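About Binton

Binton repairs and refurbishes desktop computers and small servers for offices, schools and clinics in and near Vombridge. We opened in January with one bench and a rented storeroom. There are now 14 of us, and last year 2,480 machines came through the door.

Most of our customers send us equipment they would otherwise have thrown out. We open each machine, clean it, test what can be tested and write down what we find. If it is worth repairing, we quote a fixed price. 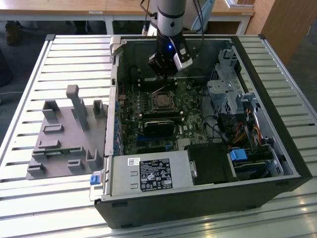
Parts that are still good go back on the shelf with a label saying which machine they came out of. We keep drives apart from everything else. A drive is either wiped and returned to the customer or destroyed, and the customer gets a signed sheet either way.

We don't take printers, televisions or anything with a cracked battery.

How we work

Cases, rails and brackets get checked before the electronics. A bent rail or a missing screw can keep a good server out of its rack, and replacements for older models are slow to arrive. We save fixings from scrapped machines and sort them by size in drawers.

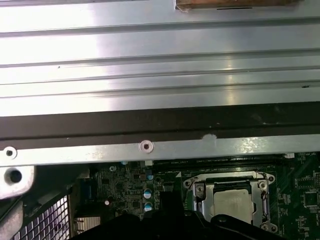 Luminița Munteanu: We had 26 old machines in a cupboard and no list of what was in them. Binton sent back a list, a price and the ones worth keeping. The rest were taken for parts and we got the paperwork the same week.

Processors are part of the standard service. Old thermal paste comes off, the socket is checked under a lamp, and new paste goes on before the cooler is refitted. Ihor Vakulenko runs this side of the workshop and trains new starters on it.
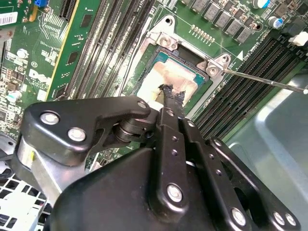
Prices and collection

A full service on a desktop or small server costs £279, parts not included. We collect free of charge within Vombridge. Further out, we use Siqueira for transport, and their charge is shown on the quote. Bookings are made through Uma, our online job sheet, where you can also see what stage your machine has reached.
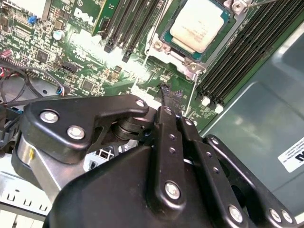 Dell server board with the processor in its socket.

Page last updated 04/02/2026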